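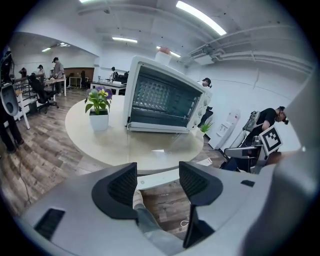 Do you need to know how to code before you join, one parent wrote to ask us in November, and the answer is no. I didn't when I started, and I'm the one writing this page!

We're the Plokthorpe Robotics Club, a student club that meets after class and stays till 9 pm when there's a deadline. Right now we have 70 members and 2 big projects. Prista is our kitchen project -- we want a robot arm to handle a toaster oven without knocking over the plants next to it (harder than it sounds). So we show it how, over and over, with hand-held grippers. Our log is up to 481 demos, and I still get the oven door wrong sometimes.
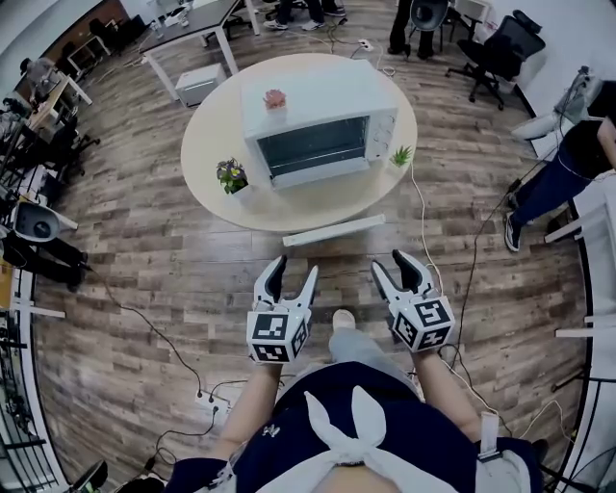 My wrists were sore after the first evening but I came back the next one, a new member wrote in our guest book. Same here! You get used to it, and we swap turns a lot.

The other project is Matubbar, our entry for the Skernevham student contest. Last time we scored 279 points and came home very happy and very tired.

Want in? Stop by any evening after 5 pm. Bring a snack, and tie your hair back if it's long.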